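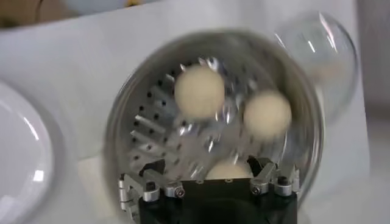 4.3 Recording a food-handling set

1. Set the task name in Drilano and enter 54 as the episode target.
2. Place the glass container, the metal drum and the steamer within reach of the arm.
3. Open the gripper fully before you press Record.
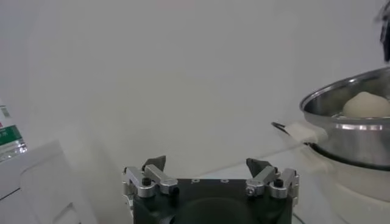

4. Guide the arm through one full transfer, then press Stop. Each episode may run up to 1000 frames.
5. Mark the episode Keep or Discard. Keep failed grasps only if the arm recovers.

Note: Move the steamer a little between episodes.

CAUTION: Do not put your hand between the fingers while Record is lit.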